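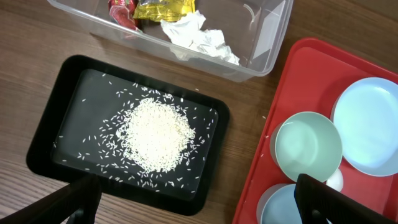 Wrappers and a tissue in the clear bin, and the black tray below it.

Cletus Sorensen had promised himself he would go to bed at ten, and it was well past one in the morning when Huvix finally put up the countdown for the new phone. He had his blanket, he had his tea, and he had the old Firkeck on the arm of the chair, its battery at 3 percent and falling, as if it knew what was coming.

"You're still up," said Marjan Najafi, whose voice came through the laptop along with the sound of her spoon going around a bowl. She lived two time zones over and had watched every one of these launches with him for years, first as a coworker at the repair counter in Fuvside and then, after the counter closed, as the sort of friend you only ever talk to about phones and somehow end up telling everything.

"They said September," he told her. "Then they said they never said September."

"They always do that. Hush, it's starting."

A man in a gray sweater walked out and spoke for a long time about light. He spoke about glass, and about his grandmother's garden, and the garden came up behind him so large and green that Cletus leaned toward it in his chair. Then there was the phone itself, turning slowly on nothing at all, and the name under it, Lục.

"Oh, that's pretty," said Marjan, and the spoon stopped.

It was pretty. It was thinner than the leaks had made it, and the button was back on the left side, where Cletus's thumb had gone on looking for it ever since they took it away. He felt very tender toward that button. He had his card out on the blanket before the man got around to the price, which was 1,597 for the small one and 1,930 for the large.

Neither of them said anything for a bit.

"They'll give you 300 for the Firkeck," Marjan read out. "If the screen's good."

Cletus picked it up and rubbed the glass with his sleeve. The screen was good – he had put it in himself, at the counter, with Marjan holding the lamp and complaining about her arm. There was a voicemail from his brother on there that he had never worked out how to move.

"I might wait for the spring one," he said.

"There's a spring one?"

"There's a rumor."

"Well, send it to me," she said, and he heard her pull the chair in closer, and he went to find the charger.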